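Donurside Technical Institute
Automation and Handling Systems
Handout 6: Faults when gripping through thin film
Prepared by Margarida Paiva and Tomás Louro
Revised 2023-09-24

This handout accompanies the laboratory unit on manipulation. It should be read before the practical session and brought to it. Students who missed the unit on grip force should first work through Handout 3.

1. Background to the fault

In May a sorting trial on the Uteo bench was stopped by the operator, Filipa Calado, after the arm continued to lift while a plastic bag was still held between one finger and the item to be moved. The bag was drawn up with the arm, and its remaining contents were dragged across the counter. No person was hurt. The wrist joint reported an overload and the arm had to be released by hand.

The controller had recorded a successful grasp. The fingers had closed, the motor current had risen as expected, and the width between the fingers was within the limits set for the item. None of these values shows whether film has been caught as well.

2. Why the fault was not detected

Clear film presents two difficulties. The first concerns vision. A camera at the wrist sees the item through the bag, and the software may place the item correctly while giving no account of the layer in front of it. Creases reflect light and may be taken for edges.

The second concerns force. Film adds very little to the thickness of a grasped item. On the Uteo bench the width check allowed a difference of 3 mm, far more than a fold of bag requires. The overload limit at the wrist was set for heavy loads and acted late, when the bag was already taut.

The report by Ezequiel Solís also notes that the lifting move was written as a single step with no pause. A short test lift would have shown the rise in load early - before the contents of the bag began to move.

3. Changes now in force

The following apply to all work on the bench.

Lifting is carried out in two stages. The arm rises a short distance, stops for 300 ms and compares the load with the value expected for the item. If the difference is too great, the fingers open and the arm withdraws.

The speed of travel near any bag is reduced until the item is clear of it.

The operator keeps one hand at the stop button during every lift. Hands are not placed in the bag or between the fingers while the arm is powered, even when it appears to be at rest.

After a stop, power is removed before film is freed from the fingers. The event is entered in the bench log with the time, the item and the finger width at closure.

4. Points for discussion

Consider which of the recorded values could have revealed the fault, and at what moment. Consider also whether a lower overload limit alone would be a sufficient remedy, given that some items on the bench are heavy. Written answers of up to 900 words are to be submitted to Iqra Virk.

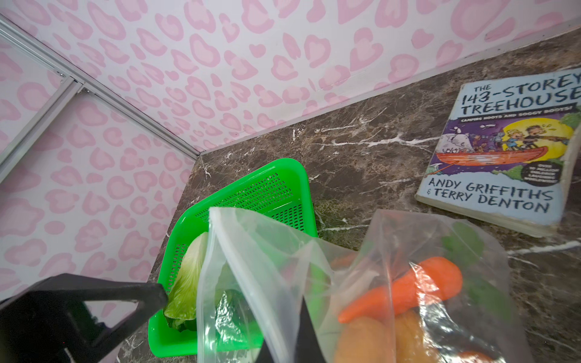
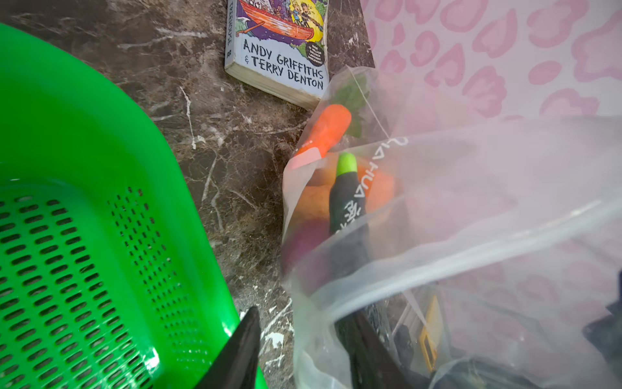 Figures 1 and 2. Wrist camera views of the gripper fingers at a clear plastic bag, with the green container alongside.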